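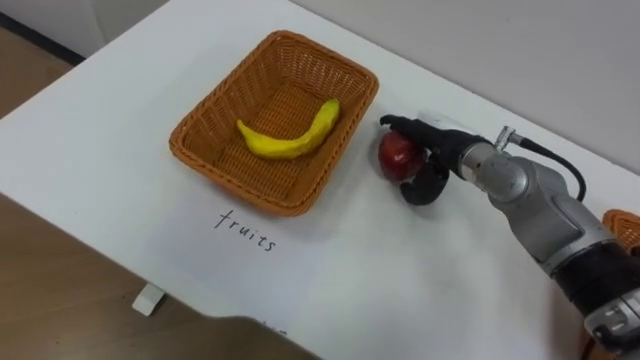 Banana in the basket, with its label.

Mon 29 October

OK quick one, I have to leave in an hour and the laundry is still going. People asked how the handwriting thing is going. By people I mean my sister and one commenter. It's going. Slowly. Long version below, unedited, sorry.

Background if you missed it. In June I had to fill in a form at the dentist, paper form, clipboard, pen on a string. Got to the allergies box and wrote penicillin and the receptionist brought it back and asked me what it said. And I couldn't tell her right away. I knew what I'd meant. But looking at it cold? Could have been pencil in. Could have been anything. I'm a grown woman with a mortgage.

So that was that, I decided I'd fix it. I'd been typing everything for years. Work is typing, groceries are typing, birthday cards I'd been doing through one of those services that prints them for you in a fake script font (I know). I have 3,729 notes in Pastden, I checked, it tells you in the settings. Not one of them written with a hand. Most of them say things like "call re: the thing" so no great loss to literature either way.

First thing I did was buy stuff. Of course. A pen that cost too much and a notebook with paper so nice I was scared of it. The pen leaked in my bag and the notebook is still blank except the first page, which has the date and the word "Monday" crossed out because it was a Tuesday. Don't do this. Get a cheap pad. I use the Baluyot ones from the drugstore, the yellow kind, they're terrible paper and I'm not scared of them at all.

Pens I tried, in case that's what you came for. The expensive one, see above. A gel pen, too slippery, my letters slid off to the right like they were late for something. Regular ballpoint, fine but I press too hard and my hand cramps up by the bottom of the page. Felt tip, nice for big stuff, hopeless for small, all my e's fill in. Ended up with a thin black fineliner and I've stuck with it since the middle of summer. The tip gets mushy if you press. So it's sort of teaching me not to press. I've killed quite a few.

Then the course. Carola Wegener runs a handwriting class at the library, Thursday evenings, and I signed up thinking it'd be calligraphy ladies with ink pots. No. It was me, two nurses, a man who wanted to write to his grandkids and a teenager whose mother made him come. Carola taught second grade for years and she talks to you exactly as if you're seven. I loved it. She came round the first night and watched me write my own address and said "you're in a hurry, where are you going?" I have thought about that about every day since.

What we did in class was boring, I'll be straight with you. Rows of loops. Rows of sticks. Rows of the same letter until it stopped looking like a letter. She doesn't care about cursive vs print, she says pick whichever one you can read back in a week. I picked print. I tried cursive for a while and my r's and my s's were the same letter and so were my n's and u's, and then what's the point.

Things that helped me, no order:

Slowing down. Sounds stupid. But my hand was going at typing speed, and it can't. I put on a slow record when I practice now and write along to it.

Moving the paper. I'd been writing with the page dead straight in front of me and my elbow jammed into my ribs. Carola tipped the page over a bit and suddenly my arm had somewhere to go. Thirty years of school and offices and I never tipped the page.

Sitting down. I write most things standing at the counter with the phone against my shoulder. Those are still bad. Those will always be bad.

Copying out something I like. I did song lyrics first and then poems and then, when I ran out of poems, the back of the oatmeal package. The oatmeal was good practice, lots of g's.
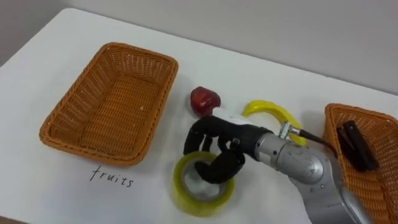
Lowercase is where I'd tell anyone to start. I wasted weeks on capitals, they felt more impressive, big proud R's and so on, and you use them what, once a sentence. It's the small letters that do the work and mine were the ones nobody at the dentist could read. Carola gives out single words to practice, short everyday ones, and says write it once, normal size, no second go. Like "fruits" there under the basket, all lowercase, thin black ink right on the white table. You can read it without trying and that's the whole bar for me now. It's a good practice word too, you get a tall f and t in with short ones and that s on the end, and s is my worst letter by a mile. I still draw it like a 5 if I'm tired. Anyway. Single words first, then the shopping list, then a real sentence if you're feeling brave.

The shopping list was the first actual use I got out of it. I'd been using Plullel for groceries, which is fine, it sorts everything by aisle. But I'd open it in the store and there'd be a message from work sitting on top and then I'd be answering the message next to the yogurt. Paper list has no messages. I've also come home without the paper list twice, left it on the car seat, so swings and roundabouts. Bought three kinds of mustard the second time and no bread.

One thing I didn't expect is I remember stuff better. Not claiming science. But if I write "pick up perscription" on the yellow pad I usually don't need to look at the pad again, and if I type it I've forgotten it before the screen goes dark. My husband says it's just that I'm paying attention for once. Fine, could be. I'll take it.

The bigger project was letters. Divina Abella and I were roommates ages ago and she moved to the coast, and we'd gotten down to thumbs up emojis on each other's pictures. So I wrote her one. A real one, stamp and all. 317 words, I counted because Carola had us count, it took me a whole evening and my hand hurt after. Then I lost my nerve and it sat by the door for a week. Then I mailed it before I could reread it.

She wrote back! Took her a month. Her handwriting is exactly the same as it was, that big round backwards-leaning thing that used to be on every note on our fridge - "your turn for trash" - and I stood in the driveway and got a bit teary over it, over someone's g's. You'd never get that from a text. She'd told me about her mom's surgery and the awful new boss and a dog she's thinking about, all stuff she could have texted me any day and never did. And she said she could read every word of mine except one on page two, which she thinks was either "soup" or "sorry." It was "soup." Kind of wish it had been the other one.

We're on letter four now each. Mine have crept up to nearly 700 words and my hand doesn't hurt until the end. She's started putting in clippings. I'm behind, I owe her one from two weeks ago, this post is partly me avoiding it.

What's still bad. Envelopes, for some reason. I get nervous and the address goes uphill. Numbers, my 4s and 9s, which matters on a check more than anywhere else. Anything in front of another person. I signed for a delivery last week and the guy was watching and it came out like I'd been pushed.

And my signature! Totally separate problem. Carola says a signature isn't handwriting, it's a drawing you did once at nineteen and kept. Mine's a C with a tail and I'm leaving it be. The bank knows it.

Somebody suggested Dratasness, the app where you trace letters on a tablet and it scores you. Tried it over a weekend. I got good at tracing letters on a tablet. The glass is so slick that none of it carried over, back on paper I was the same as Friday. Maybe better for kids. It plays a little trumpet when you finish a row and I'll admit I did extra rows for the trumpet.

If you want to start, get a bad pad and a thin pen and do ten minutes while the coffee's brewing. Skip the fancy notebook. Write words you use. Date the pages, I didn't at first and I wish I had, I've got a whole pile of early ones and no idea which is which - they're all equally dreadful. Keep the dreadful ones though. I dug out a page from the start the other night and put it next to last week's, and there's a difference. It's still not pretty. My a's have closed up and the lines mostly stay on the line.

The library's running the class again after the new year, same evening, and Carola says beginners are fine, she likes them better. You sign up at the desk, on paper, she thinks that's very funny. Bring your own pen. The ones at the library are all chewed.

Dryer just buzzed. Gotta go. Will answer comments tonight, and if you want a letter send me your address and give me a month, I mean it, I need the practice on envelopes.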